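The Fivetti Hour
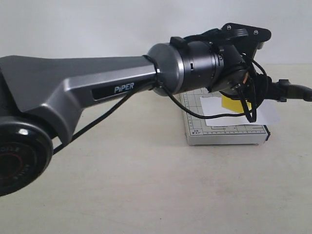 The Fivetti Hour is a radio sitcom written by Bogdan Dinu and set in the lost property office of Mikutville, a town whose residents lose a great deal and collect very little of it. It ran for 4 seasons on Toson Radio, usually on Sunday, and usually late.

Plot

Mr. Fivetti runs the office according to a rule book printed in 1895, which he has not finished reading. His deputy, Cardoso, has read it twice and wants his job. Most episodes begin with an unclaimed umbrella and end with an argument about it.

Production

Dinu wrote the pilot as a stage play, which drew about 400 people over its whole run, several of them relatives. The radio version was recorded without a studio audience – the laughter came from a tape that also contained a cough, now a favorite with fans.

Reception

Local reviewers called the first season "slow" and the second "still slow." A script book followed in October, in a printing of 500 copies. Page 12 appears twice.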